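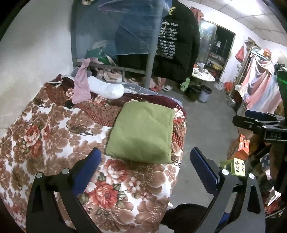 Page 219

BLANKET FOLDING

Blanket folding is the everyday business of getting a big soft rectangle down to a small one, and I have to say up front that I'm a fan. I was asked to write this entry after my piece on pillowcases, and I've been looking forward to it ever since! It covers folding on a bed, which is how most of us do it, and leaves the linen closet for another entry.

The usual subject is a plain fleece or fleece-type blanket in one color. Olive green is a good one to learn on, especially over a bedspread with big red and brown roses, where the edges show up clearly. The flat bundle is the classic result: corners matched, halved, halved again, then once more the other way. In bunk rooms it sits on the lower bed (the upper one is usually busy holding somebody's laundry).

There is an older way, the long fold, taught at the Coelho boarding house in Trarkeck. You fold in thirds lengthwise and only then go across. Kacper Wróbel wrote it up in his little housekeeping manual, page 428 if you own the big edition, and he swears it leaves fewer creases. I've tried both and can't tell the difference, but the thirds do fit a narrow shelf better.

Thick blankets are another matter. With something like a green and maroon one with pink and white flowers, the fold turns into a fat rounded roll at the edge and wants to spring open again. I press it down with my forearm - slowly - and stop one fold earlier than I would with a thin one.
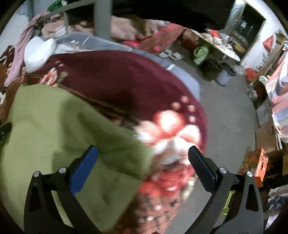 Starting from a crumple

A blanket that's lying in a heap should be opened out first. I know, it feels like going backward! Find the tallest ridge, take hold of it and draw it toward you, then smooth outward with flat hands until you reach an edge. Anything caught underneath, a pillow or a white cloth or a lost sock, comes out at this stage. After that you look for two corners on the same short side and carry on as usual.

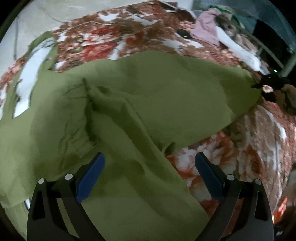
See also

Bedspreads
Bunk beds
Pillowcases, page 332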